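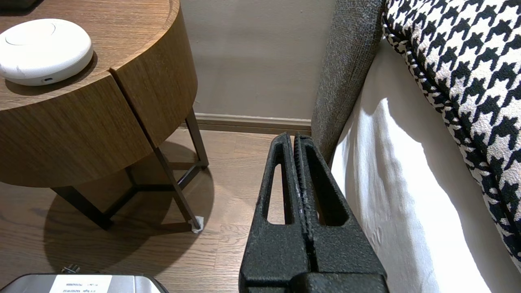 Setting Up Your Osar Round Nightstand
Part 8: Finding its spot in the bedroom

I've moved mine more often than I'd like to admit, so take your time with this bit! You'll want the base already bolted on (see Part 7).

1. Slide the nightstand in next to the bed, with the curved front facing out into the room. Lift it - don't drag it, or the metal legs will chew up your floor.

2. Check the little foot caps. If it rocks, turn the cap on the short leg until it sits flat.

3. Put your charger or speaker on top, a bit back from the edge, and see if you can reach it lying down (I really do lie down for this).

Note: The top holds 42 pounds, plenty for a lamp and a stack of books.

4. Now look at your wall plates. Plug in one thing at a time, and leave a loose curve in each cable so nothing tugs on the socket. Any extra length can be coiled up down by the baseboard.
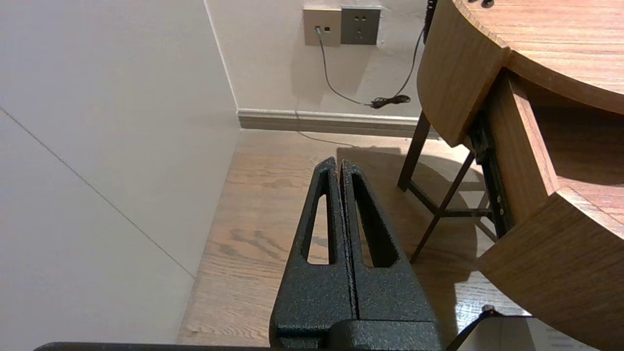
5. Push everything back into place and make sure no leg is standing on a cord.

Caution: Never pinch a cord between the nightstand and the wall. Spare foot caps are part number 1458 from Grukard.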